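산업기술 > 자동화 > 제품과 서비스 > 기획 기사

가상 작업대에서 먼저 검증하는 양손 로봇, Clalelar의 평가 키트 Rekside

다지 로봇 손의 도입을 검토하는 기업이 늘면서 현장 투입 이전 단계의 검증 절차가 과제로 떠올랐다. 집게형 그리퍼의 경우 가반 하중과 파지력, 반복 정밀도 같은 제원만으로도 적용 여부를 상당 부분 가늠할 수 있다. 손가락 관절이 여럿인 로봇 손은 사정이 다르다. 같은 하드웨어라도 제어 정책에 따라 결과가 크게 달라지며, 한 손이 물체를 다루는 동안 다른 손이 어디에 머무르는지에 따라서도 작업의 성패가 갈린다.

Clalelar가 공급하는 Rekside는 이러한 검증을 시뮬레이션에서 수행하도록 구성한 소프트웨어 키트다. 가상 작업대와 양손 로봇 모델, 과제 묶음, 채점 도구가 하나의 패키지로 제공되며, 사용 기관은 자체 개발한 제어 정책을 연결하여 동일한 조건에서 반복 시험을 실시할 수 있다. 본지는 지난 10월 공개된 2판을 대상으로 구성과 운용 방식, 도입 조건을 살펴보았다.

구성과 설치

키트의 중심은 물리 엔진 위에서 동작하는 탁상 환경이다. 기본 작업대는 무늬와 이음매가 없는 회색 평면이며, 그 위에 트레이와 통, 판재 등 형태가 단순한 물체를 배치한다. 배경 요소는 최소한으로 제한되어 있다. Clalelar는 기술 문서에서 이를 의도된 설계로 규정하고, 시각 조건의 변화에 따른 영향은 별도의 교란 설정에서 측정하도록 안내하고 있다. 교란 설정에는 조명 방향과 표면 색상, 카메라 위치의 변경이 포함된다.

설치는 컨테이너 방식으로 이루어진다. 배포본을 내려받아 라이선스 파일을 지정한 후 점검용 과제를 실행하면 그래픽 장치의 인식 여부와 물리 연산의 재현성이 보고서로 출력된다. 사내망에서만 운용해야 하는 기관을 위하여 오프라인 인증 절차도 마련되어 있다. 다만 오프라인 인증은 장비를 교체할 때마다 새로 신청하여야 하며, 발급 소요 기간은 계약서에 명시되어 있지 않다. 보안 규정이 엄격한 기관이라면 계약 이전에 이 항목을 서면으로 확인할 필요가 있다.

과제 묶음은 815개를 넘는 장면으로 이루어진다. 장면은 물체의 종류와 초기 위치, 두 손의 시작 자세를 달리하여 생성되며, 각 장면에는 고유 번호와 난수 값이 부여된다. 동일한 번호를 지정하면 언제든 같은 초기 상태를 불러올 수 있으므로, 정책을 수정한 뒤 어느 장면에서 성적이 오르고 내렸는지를 장면 단위로 대조할 수 있다. 전판에서는 난수 값이 실행 기록에 남지 않아 사용자가 별도로 보관해야 했으나 이번 판에서 개선되었다.

과제 작성 도구 Do

2판에서 변화의 폭이 가장 큰 부분은 과제 작성 도구인 Do이다. 전판의 사용자는 설정 파일에 좌표를 직접 기입하여 장면을 만들어야 했다. Do는 화면에서 물체를 끌어다 놓는 편집 방식을 지원하며, 완성된 장면을 즉시 실행하여 물체가 겹치거나 손의 도달 범위를 벗어나지 않는지 검사한다. 검사에서 문제가 발견된 장면은 저장은 가능하나 채점 대상에는 포함되지 않는다.

성공 조건의 작성 또한 Do에서 이루어진다. 사용자는 물체 사이의 위치 관계, 접촉 여부, 유지 시간 등을 조합하여 조건식을 구성한다. 예컨대 특정 물체가 통 안에 들어간 상태를 일정 시간 유지해야 성공으로 인정하도록 설정할 수 있다. 조건식은 문장 형태로도 표시되므로 프로그래밍 경험이 적은 공정 담당자가 내용을 검토하는 데 무리가 없다. 한국어 표시는 일부 항목에서 번역이 어색하며, 접촉과 파지가 같은 낱말로 옮겨진 곳이 남아 있어 영문 표시를 함께 참조하는 편이 안전하다.

편집 화면의 반응 속도는 대체로 양호하였다. 물체를 다수 배치한 장면에서는 그림자 계산에 시간이 걸려 화면 갱신이 늦어졌으나, 미리보기의 그림자를 끄는 설정으로 해소되었다. 해당 설정은 미리보기에만 적용되며 정책에 입력되는 영상에는 영향을 주지 않는다.

양손 작업의 평가

Rekside가 유사 제품과 구별되는 지점은 두 손의 행동을 각각 기록하고 함께 채점하는 방식에 있다. 작업대의 폭이 넓고 물체가 좌우로 떨어져 있는 장면에서는 한쪽 손이 작업을 수행하는 동안 다른 손이 별개의 물체 가까이에 놓이는 경우가 많다. 왼쪽의 파란 트레이, 가운데의 노란 원통형 통, 오른쪽의 흰 판이 서로 간격을 두고 놓인 장면이 그러하다. 오른손의 검지는 판 아래쪽 가장자리의 작은 하늘색 물체에 닿았거나 거의 닿을 만한 위치에 있고, 왼손은 트레이 위쪽에 머물러 있다. 채점 도구는 이러한 순간마다 양손의 관절 각도와 접촉 정보를 나누어 저장한다.
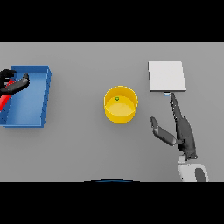
Grímur Fogh는 양손 평가에서 최종 성공률만을 비교하는 관행에 우려를 나타냈다. 그에 따르면 성공률이 같은 정책이라 하더라도 쉬고 있는 손의 움직임이 불안정하면 실제 설비에서는 주변 물체나 치구와 간섭을 일으킬 수 있으며, 구매 부서가 받아 보는 요약표에는 그러한 차이가 드러나지 않는다. 그는 “시험 성적서에 손별 기록을 반드시 첨부하도록 발주 단계에서 요구해야 한다”고 덧붙였다.

이러한 지적은 키트의 보고서 양식에도 시사하는 바가 크다. Rekside의 기본 보고서는 첫 장에 전체 성공률과 평균 수행 시간을 싣고, 손별 궤적과 접촉 이력은 부속 파일로 분리한다. 부속 파일에는 수행 손과 대기 손의 구분, 의도하지 않은 접촉의 발생 시점, 관절 한계 도달 여부가 포함되어 있어 분석 자료로서의 가치가 높다. 그러나 첫 장만을 회람하는 조직에서는 해당 정보가 전달되지 않을 우려가 있다. 보고서 양식은 사용자가 수정할 수 있으므로, 도입 초기에 기관의 검수 기준에 맞추어 항목을 재배치할 것을 권고한다.

작은 물체를 다루는 과제에서는 접촉 모델의 설정이 결과를 크게 좌우한다. 손가락 끝의 마찰 계수를 높게 잡으면 실물에서 미끄러질 물체도 쉽게 집히며, 낮게 잡으면 타당한 정책마저 실패로 기록된다. Clalelar는 기본값 외에 보수적 설정을 함께 제공하고 있다. 본지는 두 설정의 결과를 나란히 제출하도록 하는 방식이 합리적이라고 판단한다. 얇은 판의 가장자리와 그에 맞닿은 작은 물체를 함께 다루는 과제라면 더욱 그러하다.

Canska의 시험 도입

부품 분류 설비를 운영하는 Canska는 신규 라인의 로봇 손을 선정하는 과정에 Rekside를 활용하였다. 시험 기간은 2개월이었으며, 공급사들이 제출한 제어 정책을 같은 과제 묶음에서 실행하여 1차 후보를 추리는 것이 목적이었다. 실물 시험은 이 단계를 통과한 후보에 한하여 진행되었다.

Canska의 내부 평가 자료에 따르면 가장 큰 효과는 공급사와의 협의 과정에서 나타났다. 종전에는 공급사마다 시연 영상의 물체와 배치가 달라 동등한 비교가 어려웠고, 실패 원인을 둘러싼 견해차가 좁혀지지 않는 사례가 잦았다. 공통 장면 번호를 기준으로 논의하게 되면서 어느 시점의 어느 동작이 문제인지를 쌍방이 같은 기록으로 확인할 수 있었다는 것이다. 회의록에 장면 번호를 기재하는 양식도 이때 마련되었다.

한계도 함께 보고되었다. 비닐 포장재와 같이 변형이 큰 물체는 기본 과제에 포함되어 있지 않아 Canska의 실제 취급 품목 가운데 상당수를 재현하지 못하였다. Do를 통하여 외부 형상을 불러올 수는 있으나, 유연체의 물성은 사용자가 직접 조정하여야 하며 이에 관한 안내서의 분량은 충분하지 않다. Canska는 해당 품목을 시뮬레이션 평가에서 제외하고 실물 시험으로 대체하였다.

공급사 측의 준비 부담 역시 검토할 사항이다. 제어 정책을 Rekside의 인터페이스에 맞추는 작업은 대체로 관측값과 관절 명령의 형식을 변환하는 수준에 그치지만, 자체 비전 장치에 의존하는 공급사는 카메라 모델을 새로 작성해야 했다. 발주 기관은 제안 요청서에 인터페이스 규격과 준비 기간을 미리 밝혀 특정 업체에 불리한 조건이 형성되지 않도록 유의하여야 한다.

라이선스와 지원

라이선스는 연구용과 상용의 2종으로 구분된다. 연구용은 과제 묶음과 채점 도구를 모두 포함하나, 결과를 조달 심사나 납품 검수의 근거로 제출할 수 없다. 상용은 이러한 제한이 없으며 기술 지원 창구와 보안 수정본이 함께 제공된다. 가격은 동시 실행 수에 따라 산정되고, 견적은 개별 문의를 통해서만 제공된다. 공개 가격표가 없다는 점은 예산을 미리 편성해야 하는 공공 부문 수요자에게 불편을 초래할 수 있다.

기술 지원의 응답은 영문으로 이루어진다. 본지가 오프라인 인증과 관련하여 제출한 문의에는 절차와 필요 서류를 담은 회신이 도착하였으며 내용은 정확하였다. 반면 접촉 모델의 수치 근거를 묻는 문의에 대해서는 공개 문서를 참조하라는 답변에 그쳤다. 해당 문서에는 기본값의 목록만 수록되어 있고 산출 과정은 기술되어 있지 않다. 채점 결과를 계약상 판단의 근거로 삼고자 하는 기관이라면 산출 과정의 공개를 별도로 요청하는 것이 바람직하다.

종합 검토

Rekside는 양손 로봇의 제어 정책을 같은 조건에서 비교하고자 하는 기관에 실질적인 수단을 제공한다. 장면의 재현성이 확보되어 있고 손별 기록의 해상도가 높으며, Do의 도입으로 과제 작성의 진입 장벽도 낮아졌다. 강체 위주의 소형 부품을 다루는 공정이라면 현재의 과제 묶음만으로도 1차 선별에 활용할 수 있을 것으로 보인다.

유연한 포장재나 액체 용기를 주로 취급하는 공정에는 아직 권하기 어렵다. 시뮬레이션 성적이 실물 성적을 보증하지 않는다는 점은 사용 약관에도 명시되어 있으며, 실물 시험 계획과 합격 기준은 도입 기관이 별도로 수립하여야 한다. 평가를 시작하기 전에 접촉 모델의 설정값과 난수 범위를 문서로 확정하고, 시험 도중에는 변경하지 않는 것을 원칙으로 삼아야 한다.

Clalelar는 차기 판에서 유연체 과제를 추가하고 한국어 안내서를 전면 개정할 계획이라고 밝혔으나 공개 시기는 정해지지 않았다. 기존 2판 사용자에 대한 전환 조건 역시 확정되지 않았으므로, 현재 계약을 검토 중인 기관은 갱신 조항에 차기 판의 이용 권한이 포함되는지를 확인하여야 한다.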